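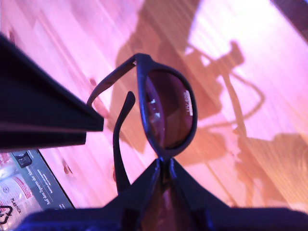
Why Does the Sun Give You a Burn When a Light Bulb Doesn't?

By Prasanna Samarakoon
Filed under: Kids Ask, Sun and Sky
3 min read | 8 comments

Last June I fell asleep on a beach towel with a paperback on my stomach. Guess what I had when I woke up? A bright pink tummy with a perfect white rectangle in the middle! My niece laughed so hard she got hiccups, and then she asked me a really good question. The lamp in her bedroom shines on her every night, so why doesn't she get a lampburn?

I had to go and read up on it, and I'm so glad I did.

The light you can't see

Sunlight looks like one plain thing, but it's a big mix. Some of it is the light we see by, with all the rainbow colors squished together. Some of it is infrared, which you feel as warmth on your face. And a small part is ultraviolet, or UV for short (ultra means "beyond," so it's the light beyond violet). Your eyes can't pick it up at all. Bees can see some of it, lucky things, and lots of flowers have secret UV patterns that show them where to land.

UV carries more energy than the light we see. When too much of it gets into your skin, it damages the tiny cells there. Your body sends extra blood to fix things up, and that's the redness and the soreness. An ordinary bedroom lamp gives off hardly any UV, so you can read under it as long as your grown-up lets you.

What about eyes?

Eyes can get sunburned too. Ouch! It happens to skiers sometimes, when UV bounces up off the snow. Dark lenses on their own don't tell you much, because dark is only about the light you can see. Look for a label that says UV 400. The number is a measurement of light waves in nanometers, and it means the lenses are made to block UV waves up to that size. Even with good ones on, never look straight at the sun.
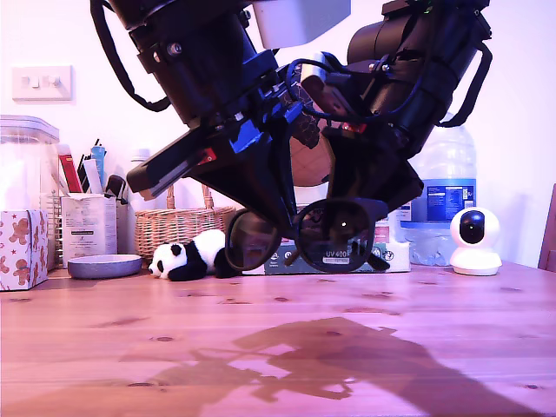
Try it: make a sun print

You need 2 things, a sheet of dark construction paper and a few objects with fun shapes. Keys and leaves are great.

Put the paper in a sunny spot and lay your objects on top. Leave it all day (a windy yard is a bad idea, I lost a whole sheet over the fence). Then lift everything off. The paper around your shapes should have faded, with darker shapes left behind, just like the rectangle on my tummy!

289 shares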